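I finally got around to sorting the junk drawer last week, and since my sister keeps asking how I keep my kitchen scissors going for so long, I figured I'd write it all down in one place.

## Scissors, knives and the drawer they live in

First thing, wash them by hand! I know, I know, the dishwasher is right there. But mine ran pairs through for years and the blades got dull and spotty around the screw. Now they get hot water, a drop of dish soap and an old toothbrush worked in around the pivot, then a dry towel right away. Leave them open on the towel for a bit before you put them back.

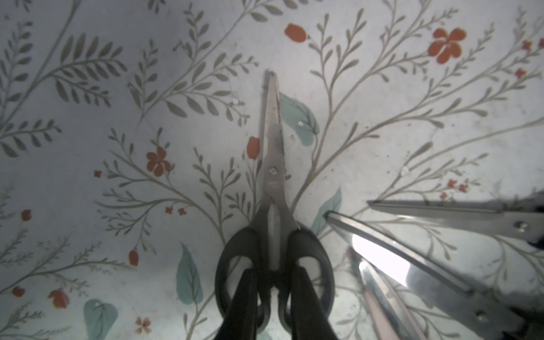
**How do I get sticky tape gunk off the blades?**

Rub a little cooking oil along the metal with a paper towel, leave it for 12 minutes or so it can soften the glue, then wipe and wash with dish soap. Rubbing alcohol works too, and it's faster if you're wrapping presents and in a hurry.

If they feel stiff, put one drop of mineral oil on the screw and open and close them a bunch of times (wipe off the extra or your next package of bacon gets it). If they fold the paper instead of cutting it, the screw is probably loose, so try a tiny turn with a screwdriver before you go buying new ones.

For a quick touch-up I cut through a folded sheet of aluminum foil. It won't save a really beat-up pair, but it smooths out little burrs. My neighbor Faisal Magsi swears by fine sandpaper, and I have to admit his kitchen pair cuts herbs better than mine does.
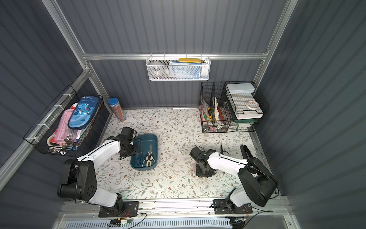

As for the drawer itself, line it with something you can pull out and shake over the sink. I used leftover shelf paper for years and hated it, crumbs got under every corner. A cut-down rubbery mat stays put so much better! Keep the sharp stuff in its own section with all the points facing the back, and keep one cheap pair just for tape and cardboard. I wrapped a bit of red yarn on the handle of mine so the good ones don't end up in the garage again.

Next up is the spice cabinet, and I'm already dreading the paprika.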